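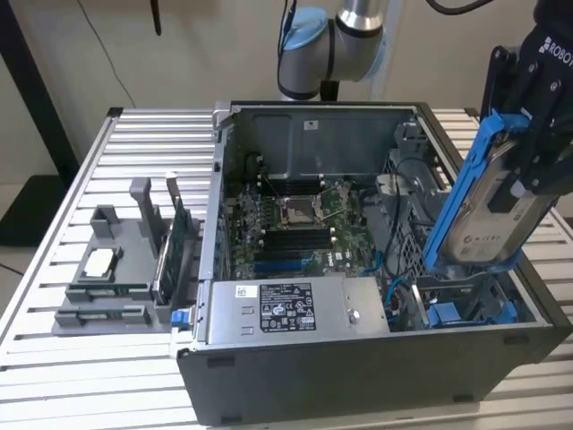

About Tronum

Tronum prepares robot arms for the repair and refurbishment of computer equipment. The company was established in Burcombe by Uzma Virk and Arben Nikolaidis and now employs 17 people.

Our operators guide an arm by remote control through jobs that a bench technician would do by hand, such as placing a hard drive and its caddy in a desktop tower, or fitting an expansion card. Each run is recorded, checked and labelled before it is used for training. A new task is demonstrated at least 38 times before the arm attempts it alone.

Parts fixtures are designed in our own workshop under Špela Đorđević. Operator training is led by Sebastián Zúñiga and takes 13 working days, with the final assessment carried out at the bench.

Tronum licences its recorded demonstrations to manufacturers, recyclers and universities. Organisations wishing to propose a task or arrange a visit to our centre are invited to write to the Burcombe office.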